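Search this site
Search
Go

Lecture 9 notes – learning grasps from hand-held grippers

Recap from last time: behavior cloning, why errors pile up, why more data from the same desk stops helping. Today the other half. Where the demos come from and what we throw out before training.

Teleop is slow. You sit at a leader arm, you wait on lag, you get maybe a third of the demos per hour that a person gets with a gripper in the hand. Hand-held tool with a camera on it, no arm at all, so the recorded view is close to what the arm sees later. Close, not the same – come back to this under "gap".

Flirkard set (the one you'll use in HW3): 2,502 demos, 600 of them two-handed. Recorded in May at the Jultaven site. We hold out 200 for test. Don't train on those, we will check.

Pipeline, short version:
- sync the two video streams to the gripper width signal
- recover the tool pose (visual SLAM, fails on blank tables)
- drop demos with pose jumps
- cut to start / grasp / move / release
- resample actions to the policy rate

Pose jumps killed 206 demos before we got to the final number. Mostly plain backgrounds with nothing to track. Prilby, the labeling tool, flags them in red but you still have to look at each one. Yes its tedious.

Relative actions. Write the next pose in the current gripper frame, never in the table frame. Then the policy dosen't care where the base is. Exam material.

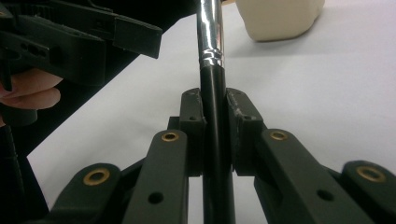 Grasp labels come from the width signal plus one key frame, checked by eye. Long round objects are the hard case: width reads the same anywhere along the handle, so width alone can't tell you where on the tool you are. Take the black handle held between the two pads, with the ribbed chrome collar a little above them – use the collar as the landmark, measure the grasp point down from it. Shiny shafts are poor landmarks, highlights slide when the camera moves. Two-handed demos get a second label track, same rule.

Gap between hand and arm: people squeeze harder, and people tilt the wrist in ways the arm can't reach. Run the reach filter before training, not after (last year's bug). Đỗ baseline skips the filter and does worse on every long-handle task, see the table in the reading.

HW3, part a: write the reach filter. Part b: retrain with and without it, same seed. One plot each, axes labeled please.

Next time – diffusion policies, read sections 2 and 3 first.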